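Le mot de la rentrée : on trie, on vide, on donne

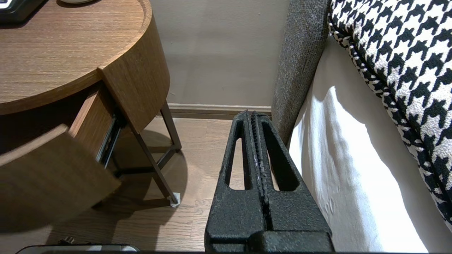
Bon, septembre, tout le monde court, moi aussi, donc je fais vite. La grande collecte d'automne reprend à Koltitz. Même principe que l'an dernier : vous apportez ce qui dort chez vous, on redistribue ou on revend à prix doux, l'argent part dans la cagnotte de l'atelier. Pas besoin d'être adhérent.

L'an dernier, 269 dépôts. Un peu plus de 700 euros récoltés une fois payés les sacs, le café et la location de la camionnette. Cette année on vise 1 000. Ambitieux, peut-être, mais la salle est plus grande et on ouvre plus tôt — 9 h au lieu de 10 h 30, plusieurs d'entre vous l'avaient demandé.

Ce qu'on prend : vaisselle, linge de maison propre, livres, jouets complets (les puzzles à 1 pièce près, non merci), petits meubles qu'une personne peut porter seule, lampes, outils de jardin, cadres, bocaux. Les bocaux surtout ! On en manque toujours pour l'atelier confitures.

Ce qu'on ne prend pas : matelas, oreillers, pneus, peinture entamée, encyclopédies. Les encyclopédies, vraiment, pitié. Il nous en reste trois séries complètes au sous-sol et persone n'en veut, même gratuites. Pas de gros électroménager non plus, la recyclerie de Curnalham s'en charge, avec enlèvement à domicile sur rendez-vous. Téléphonez avant, leurs horaires ont changé cet été.

Pour celles et ceux qui ne savent pas par où commencer. Ma méthode, elle vaut ce qu'elle vaut. Une pièce à la fois, porte fermée. Un sac pour donner, un sac pour jeter, et un carton « je ne sais pas » que je scotche et que je rouvre à Noël. Si je n'ai rien cherché dedans, il part. Les papiers en dernier, sinon on se met à relire de vieilles lettres et la matinée est fichue. Même chose pour les photos. Les chargeurs de téléphones disparus : tout dans une boîte, on a un bac pour ça à l'entrée.

Les médicaments périmés, à la pharmacie, surtout pas chez nous. L'an dernier on en a retrouvé au fond d'une trousse de toilette, et aussi un dentier dans une boîte à couture (rendu à son propriétaire, très content). Donc videz les poches, les trousses, les sacs à main. Secouez les livres. Il y avait un billet de train et une recette de gâteau aux noix dans un roman policier, la recette est affichée à la cuisine si ça intéresse quelqu'un.

Côté dépôt : entrée par la cour, rue Brirkside, pas par la grande porte, elle reste fermée à cause des travaux. Stationnement dix minutes maximum devant le portail, les voisins ont été patients l'an dernier, on ne va pas abuser. Si vous venez à pied avec un caddie c'est encore mieux. Un diable est disponible sur place, à rendre svp.

Le stand réparation est de retour aussi, côté Bhardwaj, dans la petite salle du fond. Chaises qui branlent, fermetures éclair, lampes qui clignotent, couteaux à affuter. Gratuit, mais on garde environ 100 créneaux et ça part vite, inscription sur la feuille à l'accueil ou par retour de mail. Apportez les pièces si vous les avez — même la vis tordue.

On cherche encore du monde pour le tri des livres, l'après-midi, et pour le rangement vers 18 h. Deux heures suffisent. Soupe offerte après, il faudra juste apporter son bol.

Ah, et les clés de la salle du fond : celui ou celle qui a le double, merci de le ramener avant la collecte. Dans la boîte aux lettres ça ira très bien.

Prochaine lettre quand j'aurai le planning complet. Les horaires de l'atelier confitures suivent, je ne les ai pas encore reçus.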